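Open day at the Gruvard student robotics club, 16 Mar 2024

The club has 30 members and a room on the second floor at Brundau. They have been working in simulation since December, and most of what visitors saw was on screens.

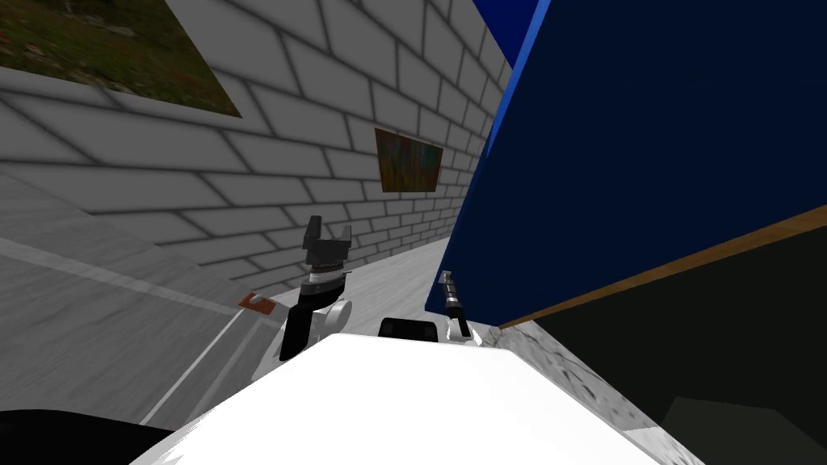
Their project, Degefa, is a two-armed robot on a white base. A member told us the team had logged about 1000 practice runs – most of them at night, when the computers are free. Four students write the control code.

Parking is at the Grotano lot.

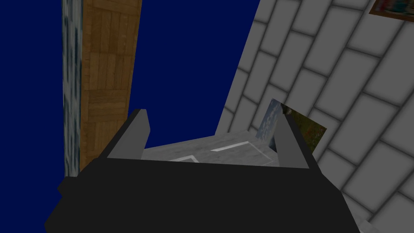
Degefa simulation: open gripper with the block wall behind it.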